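**Ticket 279: Stirrer hotplate, bench 2, "display wrong"**
Status: open, reluctantly

Reported in May: the left readout and the right readout disagree. They are separate displays, one for heat and one for stirring, so I'd be more worried if they matched. Asked the Sullell group for the actual fault.

Reply: set to 300 rpm, shows 268. Fair enough, that is a fault.

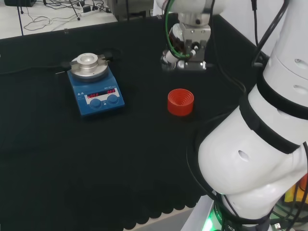
Power cycled it. Still 268. Swapped the power cable with the one from the Plodov unit. Still 268, and now the Plodov people want their cable back.

Next suspect was the flask. Tried a different clear round-bottom.

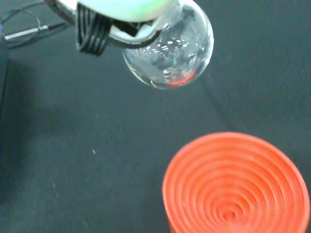 No change with the other flask, or with a shorter stir bar. Turned the knob up to 2000 to see what it would do. It complained loudly, so I turned it back.

Checked that the block sits flat on the plate and snugged up both clamps.
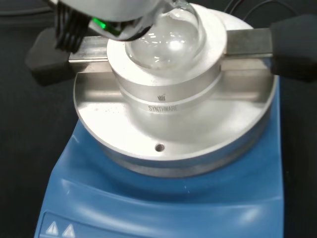 Reads 279 now. I'm not calling that a fix. Sent the serial number to Garkulmont for a calibration quote. Until then, set it high and write down what it says.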